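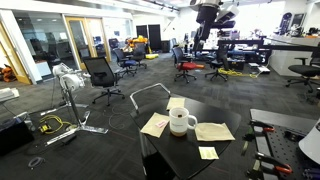
A robot lab with a white arm on its silver stand, and a mug on the round table.

Hello again! Today I'm telling you about the Bekico, a robot arm kit you can borrow for your school. It comes from a firm called Gesier, and I had one for most of March.

First things first. What is a robot arm? Hold out your own arm and bend it. You've got a shoulder, an elbow and a wrist, and a robot arm has joints too, only each one has a motor tucked inside. A computer tells every motor how far to turn. Easy! (Well, it took me 19 goes to pick up a rubber.)

In a big lab, arms can stand on the floor or even hang from the ceiling, and there are cables all over the place. Those carry power and messages. The Bekico is much smaller and sits on a desk, with just two cables to plug in, so even I managed it.

Now, clamps. You'll find some in the picture with orange-red handles, on a table full of little holes. A clamp holds things still. Your kit has a clamp as well, and please do it up tight! I forgot, and my arm shuffled right off its mat.

My friend Tsutomu Oda taught ours to wave. You move the arm by hand, press the green button, and it copies you. We made it wave 543 times before tea.

What didn't I like? The gripper is a bit weak, and the booklet has very tiny writing. Ask a grown-up to read you the page on fingers and pinching before you switch it on.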